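Student Projects > Food and Consumer Studies > Year 2 Reports

Does the wrapper sell the sandwich?
Hanna Kubiak and Jianguo Lu, supervised by Skye Shearer

Our starting point was a claim in the Grenidetti packaging handout we were given in March: that shoppers choose a packed sandwich by its cut face, and that clear film therefore sells more than a card box. The handout gives no source for this. We thought it was worth testing before repeating it.

We asked 58 students in the Monham canteen to pick between sandwiches in clear film and the same fillings in plain paper with a written label. They then told us why they had chosen. Of these, 38 took the clear film. That sounds like a win for the handout, but the reasons people gave were mixed. Several said they could check for mayonnaise. Others just took the one nearest to them, and we had not thought to swap the two sides until the lunch rush was nearly over.

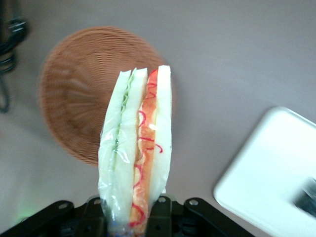 We are also doubtful about what people believe they can see through film. A cut face shows the edge of the filling and nothing further in. Sauce can be put where it shows, and lettuce pushed to the front makes a half look fuller than it is. Film creases and catches the light too, so a shopper under canteen lighting may be judging a shiny patch as much as the bread. When we asked people to name the filling from the cut face alone, orange and pink fillings caused the most arguments — ham, cheese and spread were all suggested for the same one.

Meron Araya suggested that a basket makes food look fresher than a metal tray does. We like the idea but did not test it, and we would not put it in a conclusion on the strength of one person's hunch.

If we ran this again we would want 100 people, two lunchtimes, and the sides swapped halfway through. For now we can say that more people in one canteen picked film. We can't say the cut face was the reason.

Related reports
Paper or plastic: bread after a day in the bag (Yulan Xia)
Label reading in the Liang shop
Griltumico lunch boxes compared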